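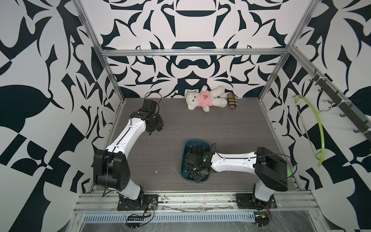

Small things, soft things, keys
Speaker notes, Amna Pirzada
Fullcombe, 2026-03-19

Slide 1. Opening

Thank the hosts. Say who I am: I look after the lost and found for the Nidside buildings, and before that I did the same job at Stellby. The talk is 10 minutes on how to sort what comes in, then questions.

Ask for a show of hands. Who has a lost and found at work? Who has one that is a cardboard box under a desk? Wait for the second set of hands.

We had the box too. Gloves on top, keys at the bottom, a stuffed animal somewhere in the middle. To find one thing you had to take out everything else, so people looked at the top layer and gave up.

Slide 2. What came in

In December we logged 89 items. Most of them were in three groups: clothing, keys, and soft things such as toys and small cushions. The rest was umbrellas, bottles and one very nice cake pan.

Clothing I will skip today. Hang it up, that is most of it. Keys and soft things give people more trouble, so those get the time.

Slide 3. Soft things

Lay a stuffed animal on a plain gray or white surface before you write the label. Look at the whole thing, front and back. Write down what kind of animal it is, the color of the fur, and what it is wearing. Clothes matter more than fur. There are a lot of white teddy bears in the world. A white teddy bear in a pink shirt with a cartoon face on the chest is much easier to match when a parent calls.

Parents describe the shirt, children give the name. Write the name down if you get one, it saves a second phone call.

Little cushions and bolsters: write the pattern. "Brown plaid" is enough. Do not guess what it is for. We had one logged as a doll's pillow and the owner kept asking for a pin cushion. It sat on the shelf for 4 weeks.

If a cushion and a toy arrive together, keep them together until you know otherwise. Same bag, one label, both items listed.

(Don't do the washing question here. It always comes up at the end. Short answer: we don't wash anything, we brush it off.)

Slide 4. Keys

Slow down for this part.

House keys go on a numbered hook, one set per hook. That works fine. Car key fobs are the problem. They are thick, they don't hang well, and nearly all of them are black. Put a pile of them in a tray and they slide over one another, and after that you are looking at one dark heap with some metal showing.
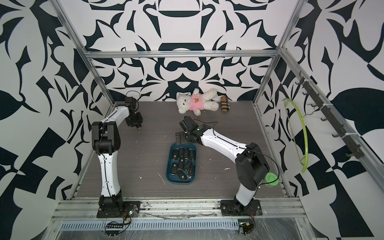

Use a shallow tray with a flat bottom. Deep boxes are bad for fobs -- you end up stirring. Spread them in one layer, buttons up, blades all pointing the same way. It looks fussy. It takes a minute, and the person at the counter can then see the shape of each one without picking it up.

Tie the label on before the fob goes in the tray. A fob with no label is very hard to trace backward. Put the date and where it was found, nothing else. No license plate, even if you saw the car.

Don't press the buttons to see what happens. I know it is tempting. The owner can do that when they come in, and a car that unlocks outside is good enough proof for me.

Choose a tray that isn't black. Ours came from Milošević, the catering supply place, and any light or bright color would do. I would go lighter than dark blue if I were buying again, the fobs stand out better.

Slide 5. The table

Muireann Mac Giolla set up our sorting table, so credit to her for this slide. One kind of thing on the table at a time. Soft things, then clear, then keys, then clear. Before the change over, wipe the top and pick up the scraps: bits of wire, thread, label ends. Scraps get into the trays and from there into everything.

A low wall at the back and sides helps. Keys travel when you tip them out.

Slide 6. How long to keep things

Check your own rules first, they differ from place to place. Ours: clothing and soft things 6 weeks, keys longer. After that the toys in good shape go to the charity shop and the keys go to the office for disposal.

If running late, skip straight to questions from this slide.

Questions

Likely ones: washing (see above), phones (separate procedure, locked drawer, happy to talk after), and whether to post photos of found items. For toys, yes. For keys, no, a clear photo of a blade is a bad idea.

Handout is by the door. Label template is on the back of it.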